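Tuesday, March 13, 2018

Flastano handheld, cloth set, picking up from where the last pages stop.

Main thing today: does the hem-first grasp beat the middle-of-cloth grasp when the shirt is lying on something soft. Pathak's method assumes a hard table and I think that is where most of our trouble comes from. On the duvet the surface gives under the fingertips and you never get the nice clean contact they rely on. Tips sink, close, come up with two layers, sometimes a bit of duvet too.

Settings: same finger links as before, no new pads. Closing speed at 40 percent, wrist kept low. Tried it higher first, bad idea, tips skate over the fabric.

Log so far - 676 grasps in the cloth set after cleanup. Threw out 29, mostly where the pose track dropped out for part of the approach. Arnetti script flags these fine but it also flags a few good ones when the wrist turns fast, so somebody has to look by eye. Did that before lunch. Tedious.

Result, rough: hem-first is better on soft surface. Not a small difference either. Middle grasps look ok at close and then let go on the lift. With the hem the fold gives the fingers something to bite on and the cloth bunches into the grip as you raise it. The bunching is ugly for folding later (hem ends up twisted, have to shake it out) but for plain pick and carry who cares.

Open problem - labeling. When does the grasp start? I marked first contact, the Brusuvton labels mark full close. On a table these are nearly the same moment. On bedding they are not, there's a long stretch of pushing down before anything is held. If we train on both sets mixed the policy will see two diffrent answers for the same view. Need to pick one. I vote first contact and relabel theirs, it's a pain but only once.

Also the side seam. Twice got a grasp on the seam by mistake and it held really well, thicker so less slip. Worth a short run on its own? Put it on the list, low priority.

To do:
- relabel Brusuvton contact times
- rerun baseline with 2 seeds, not one, the numbers jump around too much
- check screws on the fingers before next run, all of them
- T-shirts only untill the grasp-start thing is settled, no towels
- ask for the older August calibration file, mine gives a small tilt I can't explain

Next run starts from the bottom hem with the shirt flat, light wrinkles left in, no smoothing by hand between tries. Lift slow, hold, then set back down.

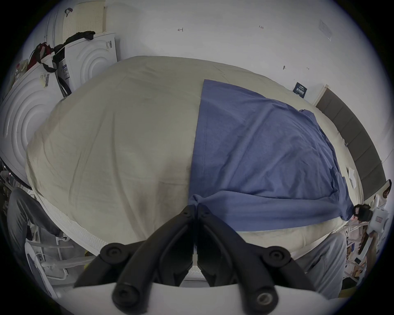
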